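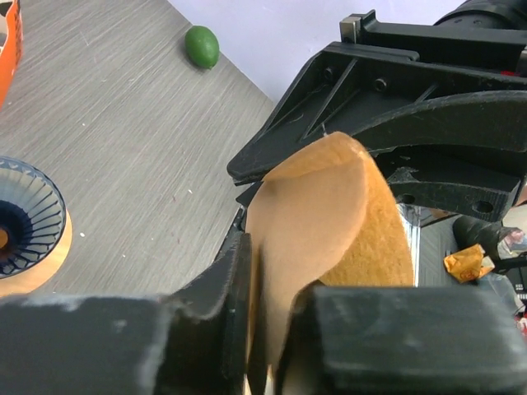
A folded sponge cloth in beige and orange.

Cloths, Sponges and Worktops: Guidance for the Shared Kitchen

Household Advice Sheet 14
Issued by Zinden Residents' Services
Revised 1st February

This sheet is intended for residents who use the shared kitchens at Zinden and for anyone who prepares food in them. It covers the choice of cloth, the order in which a surface should be wiped, the washing of cloths between uses and the point at which a cloth should be thrown away. It replaces the sheet issued in October. The section on drying has been rewritten and the advice on microwaves has been withdrawn.

Choosing a cloth

The kitchens are supplied with absorbent sponge cloths of the flat kind. They hold a good deal of water for their thickness, leave few fibres behind and can be folded to suit the job. New cloths are often stiff when they come out of the packet. They should be soaked in warm water for a minute and squeezed out before they are used, and they will then bend easily.

Microfibre cloths are kept for glass, taps and the fronts of appliances. They should not be used on the hob while it is still warm. Cotton dishcloths may be brought from home, provided that they are washed at home as well. Scouring pads are for pans and oven shelves only. They must not be used on worktops or tables, where they leave fine scratches that hold dirt and cannot be polished out.

Each kitchen keeps its cloths by colour:

Beige or orange - worktops and dining tables
Blue - sinks, taps and draining boards
Grey - floors and spills at floor level
White - drying up only

Cloths for raw meat preparation are not provided. Paper towel should be used and put straight into the bin.

Folding the cloth

A cloth used in a bunch wears in one place and leaves most of its surface idle. Residents are asked to fold it in half and then in half again. This gives a pad that fits the hand, with several clean faces that can be turned outwards one after another. When the outer face is soiled, refold the cloth to bring out a fresh one. When all the faces have been used, rinse the cloth under the hot tap before carrying on.

For corners, and for the join between the worktop and the wall, fold the cloth once and wrap it over two fingers. For table edges, bend it into a loose U and draw it along so that the top and the underside are wiped together. The underside of a table edge is frequently missed and is often the stickiest part of it.

Wiping a table after a meal

1. Clear plates, cutlery and serving dishes. Move anything that remains to one end of the table.
2. Pick up larger pieces of food by hand. Olives, grapes, peas and the like should be lifted off, as a cloth will only push them along or crush them.
3. Gather crumbs with a dry cloth or a table brush, working towards yourself, and catch them on a plate held just below the edge. Crumbs that are wetted first turn to paste and take longer to remove.
4. Wring out a damp cloth until it no longer drips. Wipe in straight, overlapping strokes from the far side to the near side.
5. Turn the cloth to a clean face and wipe the edges.
6. Return to the end where items were set aside, move them across and repeat.
7. Dry with a white cloth or leave the table clear until no moisture can be seen.

Circular wiping is discouraged. It tends to carry grease back over parts already cleaned, and on a surface with a visible grain or brushed finish it leaves smears that show in daylight.

Surfaces with a grain or brushed finish

Several of the kitchens have surfaces that are marked with fine lines, whether by way of a printed grain or a brushed metal finish. The same rule applies to both: wipe along the lines and never across them. Small crumbs and salt can lodge in the texture and are easily overlooked on a grey surface. A soft brush is the best tool for these, followed by a well-wrung cloth.

Limescale marks may be removed with a solution of one part white vinegar to two parts water, wiped on and then rinsed off within a minute or so. Vinegar must not be used on natural stone. Bleach must not be used on metal surfaces of any kind, and the two must never be mixed or used one after the other without a thorough rinse between them.

Oil, including the oil from jars of olives or preserved vegetables, should be blotted with paper first. A drop of washing-up liquid on a damp cloth will then lift what is left. Wipe a second time with plain water, or the table will feel tacky to the next person who uses it.

Washing and drying cloths

A cloth that has been used on a worktop should be washed at the end of each day. Rinse out loose matter, wash the cloth in hot water with a little washing-up liquid, rinse again and wring firmly. Twisting too hard will tear a sponge cloth, so it is better to press it flat between the palms.

Cloths should then be hung on the rail beside the sink, fully opened out. A cloth left folded or draped over the tap stays damp in the middle, and the smell that follows is a sign that bacteria are growing. Cloths must not be left in the sink, in the washing-up bowl or on the radiator guards.

Once a week the cloths are collected for machine washing. The following points apply to anyone carrying out the wash:

- Use the hottest programme permitted by the care label.
- Do not add fabric softener, as it reduces the amount of water a cloth will take up.
- Wash grey floor cloths on their own.
- Do not tumble dry sponge cloths. They shrink and become brittle.

Residents have asked whether a wet cloth may be heated in the microwave to disinfect it. The earlier edition of this sheet allowed it. We no longer recommend the practice, as cloths that are not wet through may scorch or catch fire.

When to replace a cloth

A worktop cloth in daily use should be replaced every 2 weeks. It should be replaced sooner if it is torn, if it has become thin in the middle, if it remains slimy after washing or if a smell returns as soon as it is wetted. Staining alone is not a reason to discard a cloth. Turmeric, tomato and beetroot will mark a pale cloth at the first use and do no harm.

Old worktop cloths may be cut down one corner and moved to the grey set, where they can be used for floors until they fall apart. The cut corner shows that the cloth must not go back to the table. Cloths should never be moved in the other direction.

Some sponge cloths are sold as suitable for composting. This depends on the make, and the packet should be checked. Cloths that have been used with bleach or oven cleaner must go into general waste in every case.

Supplies

Fresh cloths are kept in the cupboard marked Storkiron on the ground floor, on the shelf below the bin liners. Please take one packet at a time and write the kitchen number on the list inside the door. The Jelano building has its own supply and its residents should not draw on this one.

During the past year 998 sponge cloths were issued across all kitchens. A number were returned in the weekly wash with little sign of wear, and residents are reminded that a cloth need not be discarded after a single large spill. Rinse it, wash it and hang it up as usual.

Residents of the Okabe wing should note that the kitchen there closes at 9 each evening. Tables must be wiped and cloths hung up before that time.

Common questions

May I use the dishwasher to clean a sponge cloth?
Yes, on the upper rack and held down with a heavy item such as a mug. A loose cloth may drop and block the spray arm.

My cloth has gone hard overnight. Is it spoiled?
No. Sponge cloths stiffen as they dry. Soak the cloth in warm water and it will soften.

Which side of the cloth should face down?
Where the two sides differ, use the more open, porous side for lifting dirt and the smoother side for finishing. Where they are alike, either may be used.

Can I use the table cloth for a spill on the floor if no grey one is to hand?
Please use paper towel. A cloth that has touched the floor has to be treated as a floor cloth from then on.

Enquiries about this sheet, and requests for a large-print copy, should be addressed to Mojtaba Alipour at the Residents' Services desk.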